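Household tips: renting a hand-held gripper kit for the bedroom jobs

Quartey rents out a kit for people who want to record their own chores and have a home robot learn from the recordings. You get the hand-held gripper, a charger, a hard case and a printed sheet of jobs to try. Ours came on a two-week rental and we kept it for a second two weeks. The notes below are what I would tell a neighbor before they order one.

Start in the bedroom. Kitchens have too many shiny surfaces and too much to knock over. A bed is soft, it is the right height for most adults, and a dropped item does no harm.

Charge the gripper overnight. The sheet says 3 hours, but ours was never full in that time.

Work from a tray. Put what you plan to pick up in it, set it near the foot of the bed, and do the whole set before you change anything. The sheet suggests 44 repeats of each job. I split that over two evenings, and my wrist was better for it.

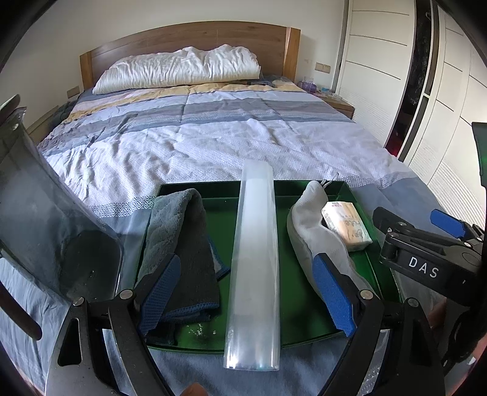

Picking what goes in the tray matters more than the sheet lets on. Mix soft things with slick ones. A folded microfiber towel and a packet of tissues are easy to get hold of and good for learning how hard to squeeze. A long clear plastic tube or roll is harder to judge, so bring the two blue pads in from either side and close slowly. If the piece is longer than the tray, let it stick out over the far rim and take it near the middle. Shake the crumbs out of the tray between sets, or they end up in the duvet.

Make the bed loosely. Encarnación Iglesias, who answers the help line at Quartey, told me creases are fine and that a bed pulled tight every time teaches the robot very little.

Close wardrobe doors before you begin if you would like the contents kept private. The same goes for mail and medicine on a nightstand.

Wipe the pads with a barely damp cloth after each session. Skip spray cleaners, which left ours slippery for a day.

Recordings take up space. Our first month came to some 720 files, and the upload ran all night on our connection. Start it at bedtime.

The kit goes back in its own case with the pads facing each other and the charger in the lid pocket. Quartey charges for a missing charger.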